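Pikik Kitchen Arm Simulator: my first six weeks

9 Jul 2021

Those of you who have been reading this blog since the sourdough years will know that I don't buy software very often, and that when I do I tend to go on about it. So get a cup of something and settle in, because I finally gave in and bought a license for Pikik, the kitchen robot simulator from Kováčik, and I have been using it most evenings after supper.

I should say where I'm coming from. I have never owned a robot arm. I would love one, but our place in Plamville has a kitchen you can cross in two steps, and the arm I had my eye on costs more than my car did. A simulated arm in a simulated kitchen sounded like a fair compromise – and the kitchen is a good deal nicer than mine, I'll admit!

What you get

The home license was 200 dollars, paid once, and it came with the arm, the kitchen, and a library of 3645 objects to put on the counter. I spent my whole first evening just scrolling through that library (there are a great many cartons). You choose your objects, set them out, and then either steer the arm yourself with a game controller or write a short script and let it go. I do a bit of both, depending on how tired I am.

My favorite practice job is getting the gripper to come down over something little with something big standing nearby. It sounds like nothing at all, and it took me most of a week.

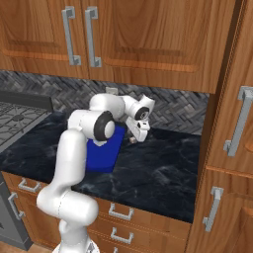

Fingertips down by the small tan object, with the tall blue box next door.

The trick, if you can call it one, is to think about the elbow as well as the fingers. I kept my eyes on the gripper like it was the only thing in the room and forgot there was a whole lot of arm following along behind it. There's a second camera view you can bring up with one button, and once I found that I got along much better. The manual mentions it on the very last page, which seems a funny place for it.

I do want to say something nice about the looks, too. The dark marble has proper veins in it, and the backsplash is laid in a herringbone pattern that I have now shown to my entire family as a hint. None of that helps you learn to move a robot, I suppose, but I sit down to it more gladly than I did to the gray grid in the Tikcombe trial I used last December.

Lately I've moved on to the tray exercises. You put a blue tray on the counter, stand something small on it, and work on your approach from different sides. I like to turn the tray at an angle so that I can't just line everything up with the front of the counter and call it skill.

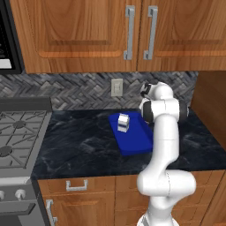
What I'd change

The saving is clumsy. Every layout goes into one long list with no folders, and mine is already a mess of names like "tray again" and "tray again 2." The help pages are thin as well, though I wrote in with a question about scripts and had a kind and very thorough answer back in nearly 6 hours, so I can't grumble too hard.

It also makes my old laptop run its fan like a hair dryer. If yours is getting on in years, do try the free demo first and leave it going for a good while before you pay.

Would I buy it again? Yes, I would, and I've already started saving for the workshop add-on, which has a bench and a vise and all sorts. If any of you have tried that one, please leave me a comment, especially if you know whether kitchen layouts carry over to it. I have a lot of trays set up and I'd hate to start over.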